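Week 4 notes: saving, checkpoints, and what dying costs
Game Design II, updated 6/23/26

Hi all! These are the notes I talk from, cleaned up a bit so that people who missed class can follow. If something in them disagrees with what I said out loud, go with the notes (I ramble, you know this by now). Please read them before lab and bring your Feten build with you.

## Where we left off

Last time we talked about difficulty as a set of dials: enemy health, damage, how long the wind-up on an attack is, and so on. I kept dodging one dial all session and a couple of you caught me. How far back do you go when you die?

I think of that as part of difficulty, and a big part. Take a jumping section that a decent player clears half the time. Put a checkpoint right in front of it and it's a fun little bump. Put the checkpoint three minutes back, behind an elevator ride and a conversation you can't skip, and now it's the section everybody complains about in the reviews. Same jumps! You haven't moved a single platform.

So write this one down, we'll use it all week:

**Cost of failure = time to get back + stuff you lost + how boring the trip back is**

The last part is squishy and I don't have a unit for it. You'll know it when you watch somebody go through it.

## The main kinds of save system

I'm going to be loose with the names, because every studio uses them differently.

**Save anywhere.** The player opens a menu and saves whenever. Old PC role-playing games love this one. It's kind to people with kids, jobs, and bad power outlets. It also lets a player save before every dice roll and reload until they like the result, which we call save scumming, and which I did constantly when I was fourteen.

**Fixed save points.** A typewriter, a glowing crystal, a bed. The player has to get there. You gain tension, you get to decide where people breathe, and you lose everybody who has to stop playing right now and can't.

**Automatic checkpoints.** The game saves for you at spots you picked. Most action games do this today. Easy on the player, hard on you, as every one of those spots is now your problem.

**One save, always overwriting.** Your choices stick. Strategy games often offer this as an "iron" mode for people who want to suffer. If you ship it, ship it with a backup file. A corrupted save in a mode like that is the end of someone's forty-hour campaign and they will email you.

**Suspend save.** You can quit anywhere, but the file gets deleted when you load it. This one gets forgotten and it's my favorite! It separates "I need to stop playing" from "I want to undo that," and those are two different needs that we keep stuffing into one button.

Most real games mix these. Viridon, the tactics game we played in the first week, has automatic checkpoints between missions, a suspend save inside missions, and a turn rewind that you can use a couple of times per map. That's three systems, and I'd bet most of you noticed only the rewind.

## Where do checkpoints go?

Okay, the practical part. My rules of thumb, in no special order:

- Save after the cutscene. Always after. If you save before it, you must let people skip it.
- Save after the shop, too. Making somebody buy the same nine arrows over and over is cruel.
- Don't save in the middle of a fall. Or with an enemy's sword already coming down. Or with two seconds left on a timer.
- If there are two hard things in a row, think about whether you want them tested together or apart. A checkpoint between them says apart.
- Give the player a few safe seconds when they load in. They may have put the controller down and gone to make a sandwich.

The third one sounds silly until it happens to you. We call it a death loop: the game saves, you die, it loads you into the same death. The usual fix is a check before saving. Is the player on solid ground? Is anything attacking? Is health above some small number? If any answer is bad, wait and try again shortly. Keep one older checkpoint around as well, and if the player dies right after loading a few times in a row, offer them that one.

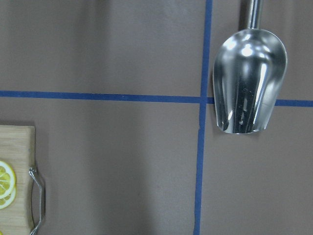
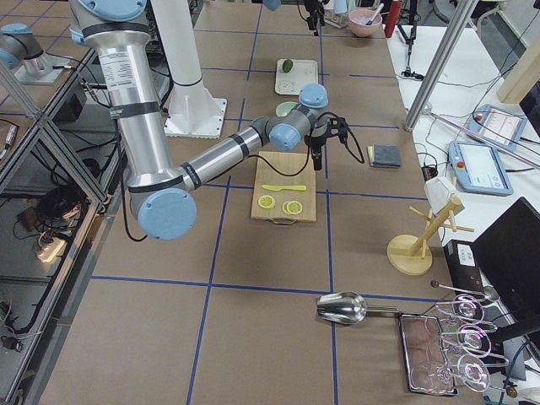 *Blue tape laid out as a grid: close in on the first, from farther back on the second.*

## The Dalmont numbers

Araba Odoi kindly let us use the playtest logs from Dalmont, the side-scroller her team made. (She's coming to talk in week 6, so start thinking of questions.) I've put the whole spreadsheet in the shared folder, but these are the bits I want you to chew on.

The logs cover 1,686 play sessions and 3,885 deaths. Of those deaths, 740 were in one room, the flooded chapel near the end of the second chapter. When I show people that number they say the room is too hard, nerf the room. Go look at the next column before you do.

What the team found interesting was where people quit. Only 4 percent of the sessions that included a chapel death ended within a few minutes of it. People died there, a lot, and just kept going! The checkpoint is at the chapel door, the reload is quick, and you can see what killed you. Compare that with the bell tower in the same chapter. Far fewer deaths, but it has a long climb with no checkpoint, and people who fell off near the top tended to put the game down.

The team's change was tiny. They left the chapel alone and added one checkpoint halfway up the tower, on a balcony that was already there. I asked whether they'd thought about making the climb itself easier and Araba told me they argued over it for nearly a week. The artist wanted the climb long for the view. The checkpoint let him keep his view.

A few cautions, please, before you go quoting this in your essays:

1. Those are playtesters. They were sitting in a room with a developer behind them, and people are more patient when they're being watched.
2. Deaths per room doesn't tell you deaths per person. One very stubborn player can make a room look awful.
3. A session ending isn't the same as someone giving up. Sometimes it's dinner.

## Losing stuff

So far I've only talked about time. The second part of the cost is what you drop: money, experience, your nice hat.

Losing stuff makes dying matter even when the checkpoint is close, so designers reach for it when they want tension without long walks. The popular version lets you get your things back if you return to the spot where you died. I like it, mostly. You get a small story out of it, a rescue trip, and you play a bit more carefully on the way. The trouble comes when the place you died is a place you weren't ready for. Now the game is pulling you back toward the one area you should be leaving.

Some ways around that:

- Drop the stuff near the entrance of the area instead of at the exact spot.
- Let the player pay somebody to fetch it.
- Only drop a share of it, so walking away is a real option.
- Bank it. Anything you've already taken home is safe.

Rodrigues, the card game we had on the projector last week, does the banking version and I think it does it well. You can stop after any fight and keep your coins or push on and risk them. Notice that the question gets asked while you're winning, when you feel great and make bad choices.

## A word on the technical side

I promised the programmers in the room I wouldn't skip this.

What do you save? Not everything! Save what you can't work out again. You don't need the position of every leaf. You do need: where the player is, what they carry, which doors are open, which one-time events have fired, and the state of your random number generator if you care about save scumming. (If you save the random state, reloading gives the same roll. If you don't, reloading gives a fresh one. Both are design choices, so make it on purpose.)

Put a version number in the file from day one. You will add a field later, and the old saves will load with garbage in it, and you will spend an evening wondering why everyone has negative keys. Ask me how I know.

Write to a temporary file first, check it, then swap it with the real one. If the power goes out halfway through, the old save is still fine. It's a few lines of code. Do it in Feten this week, even if your save file is only six values long.

And show the player something when you save. A little icon in the corner is plenty. I've watched testers sit on a pause menu hunting for a save button in a game that had saved eight seconds before.

## For lab

Open your Feten build and play it through once without stopping. Then swap with a neighbor and watch them play it. Don't help! Mark on your level map:

- every place they die
- where they come back to
- how long it takes them to get back to the place they died
- any sigh, groan, or swear word (I'm serious, write them down)

After that, move one checkpoint. Only one, and don't touch anything else in the level. Have a different person play it and compare the two maps. Write up a page on what changed, including if nothing did. Last February a pair turned in a page on a checkpoint that made no difference whatsoever, and it was one of the best write-ups I got, as they'd worked out that everyone was skipping the area by jumping over the wall.

## Reading and playing

Play at least an hour of something with fixed save points if you grew up on automatic ones, and the other way around if you didn't. Keep a scrap of paper next to you and jot down each time you think about saving. I'd like to hear from both groups at the start of next class.

The essay question is unchanged from the syllabus. Drafts go in the folder, with your name in the file name this time, please.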